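Arroyo Tandem Corpus

README for the transcript release

Overview

The Arroyo Tandem Corpus is a collection of written transcripts from paired language sessions held at the Jestville language center. In a tandem session, two learners who each speak the other's target language talk for half the time in one language and half in the other. The corpus covers two language pairs: Spanish-English and Korean-English. It contains 3,830 speaker turns from 198 sessions.

The release holds text only. Audio was used to make the transcripts and is not distributed.

Maintainers

Covadonga Barrios: session design, Spanish transcription
Young-sook Woo: Korean transcription and romanization
Sudheer Joseph: file format, validation scripts
Begoña Barrios: second-pass checking, Spanish
Nerea Requena: consent records and participant contact

Contents of the release

sessions/ one tab-separated file per session
meta/sessions.tsv one row per session
meta/speakers.tsv one row per speaker
docs/conventions.txt transcription conventions
docs/topics.txt the topic cards given to pairs
tools/check.py format checker
tools/merge.py joins session files into a single table
CHANGES list of corrections by release

All files are UTF-8 with Unix line endings. Korean text is stored in composed form (NFC). If your search tool returns no hits for a Hangul string that you know is present, check the normalization of the query first.

Session file columns

turn_id: integer, starts at 1 in each session
speaker: speaker code, matches meta/speakers.tsv
phase: A or B, see below
lang: es, en, ko or mix
text: the transcribed turn
roman: romanized text, filled only where lang is ko
note: free text from the transcriber, often empty

Phase A is the first half of the session and phase B the second. The phase column records which language the pair was supposed to be using. The lang column records what was spoken. The two often disagree, and for work on switching this is the main point of interest. A turn is marked mix if it contains at least one full clause in each language. Single borrowed words do not make a turn mix. Fillers such as "bueno" or "okay" are ignored when lang is assigned.

Session metadata

The sessions table gives the pair, the topic card, the format (room or remote) and the transcriber. Remote sessions were held by video call. Crosstalk is harder to separate in these, and the overlap marks should be treated as less reliable. Do not compare overlap counts between the two formats without accounting for this.

Collection

Pairs were drawn from learners enrolled in evening courses. Each pair received a topic card with a short prompt in both languages. Cards cover everyday subjects: housing, travel, food, table habits, family, work and school. Pairs were free to leave the topic, and many did. Tutors did not join the conversation, except to announce the change of language at the midpoint. That announcement is not transcribed.

Level labels (low, mid, high) come from the placement test taken at enrollment. They were not updated during the course, so a label may understate a speaker's level in later sessions.

Transcription

Drafts were typed in Cando and exported to tab-separated text. A second person then checked each draft against the audio. Disagreements over wording were settled by the maintainer for that language. Disagreements over turn boundaries were settled by the pause rule in docs/conventions.txt.

Learner errors are kept as spoken. Spelling is standard, except where a nonstandard form reflects pronunciation that changes the word. Unclear speech is written as (xx), one mark per stretch, whatever its length. Laughter and coughs are left out.

Names of people, streets and employers were replaced with tags such as [NAME] and [PLACE]. Replacement was done by hand in the second pass. If you find a name that was missed, report the session and turn number and do not quote the name in the report.

Known problems

- Turn numbers are not continuous where a turn was withdrawn at a speaker's request. Gaps are intended and should not be closed.
- Romanization of Korean names of dishes is uneven in the older files. Search the Hangul column instead.
- Some early Spanish files use straight quotes, later ones angle quotes. The checker accepts both.
- The note column is written in the transcriber's own working language and has not been translated.

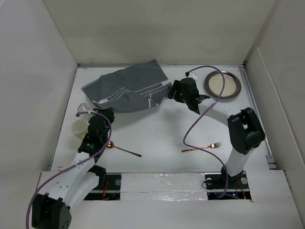
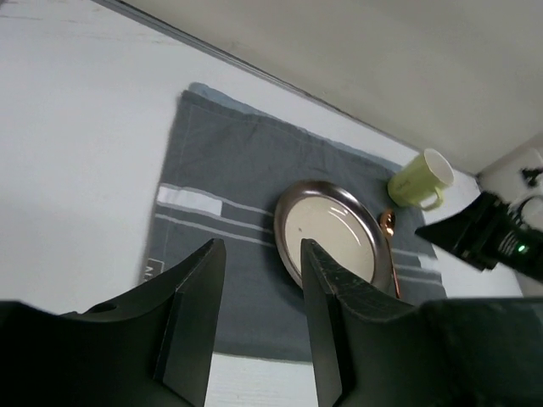

Running the checker

The checker needs Python 3 and no other packages. From the top folder:

python tools/check.py sessions/

It reports missing columns, unknown speaker codes, and lang values outside the allowed set. It does not check spelling or whether the lang value fits the text. Exit status is 0 if no errors were found and 1 otherwise. Warnings do not change the exit status.

Import into Drakomus

Run tools/merge.py first and import the merged table. Set the separator to tab and turn off quote handling, or turns with an unmatched quote mark will swallow the rows after them. Map turn_id as text. When it is mapped as a number, the combined session and turn keys fail to sort.

Terms of use

The corpus may be used for teaching and research. Do not try to identify speakers. Short extracts may be printed in course material with the session code. For redistribution of whole files, write to Nerea Requena through the center office.

Corrections received by the end of June go into the next release. Later ones are held for the release after that.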